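Okay, it's Friday, the kettle is on, and I finally want to talk about cables, because I have been sorting them all week in little bits and I have Opinions now. Long thread, sorry in advance, get yourself a snack.

It started because I went looking for one charging cord. One! I had to pull out the whole drawer to find it, and the whole drawer came out as a single lump, like a fish net with plugs on it.

So rule one for anybody about to do the same: don't sort inside the drawer. Tip everything out on a table, the biggest one you can get away with, and clear off the mugs first. (I did not clear off the mugs first.)

Then untangle before you decide anything. I kept wanting to stop and wonder what each cord was for, and that's how you lose a whole evening and end up with two cords done and a cold supper.

Once they're loose, coil each one on its own. Let the cord go the way it wants to go, don't wrap it tight around your elbow like my whole family does with extension cords. A loose coil about the size of a saucer is plenty, and it's so much kinder to the ends.

Braided cables are my favorites, I'll admit it. They fold up into such a nice flat bundle and stay put, and they come in real colors! After years of squinting at black cords on black cords I would pay extra for purple, and I have.

For ties I bought a roll of the hook and loop kind from Drandier, 600 of them, which was a silly number but they were on sale and now the neighbors are getting some too. Cut the short ones for phone cords and save the long ones for anything with a brick on it.

Bins next. I like shallow ones, and I like them see-through or close to it. A deep bin is just another drawer — you put things in the top and the bottom turns into a museum.
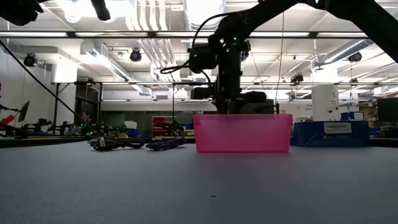
Pink bin in the middle, purple braided cable and a black coil still out on the gray table beside it.

Somebody is going to ask why pink. I love a pink bin, it cheers me up, and I can tell from clear across a room which one I'm after. Blue is lovely too but I already have blue everything.

Labels! Put them on the side that will face you, and write what the thing plugs into. "Micro whatever" means nothing to me in December when the lights won't come on. "Kitchen speaker" does.

Anything I couldn't match went in a bag with a note on it, and it gets 6 months. If I haven't gone looking by then, off it goes to the electronics drop-off at Jorncombe, the one with the good parking.

Still to do: the box of old phone chargers, three of them with no phone in this house to go with. I'll get to it after supper. Show me your cord drawers, please, the worse the better!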